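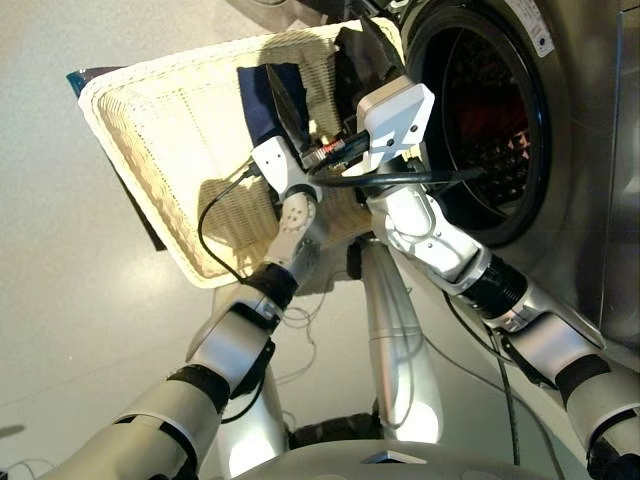 Tips for a laundry helper build

By Senthil Suvarna, November

Tie your cables before you try a basket. I left ours long, and they love to wander across the work (mine's called Mideck, by the way!). I ended up using 19 zip ties.

Go easy on grip force too. Wicker gives, so I start at 5 and creep up.

And check the wrist camera with the lights low!
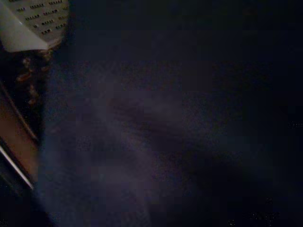
Wrist view, very dark, pale slotted piece at top left.

Recent
Quieter casters
Shelf for the Varora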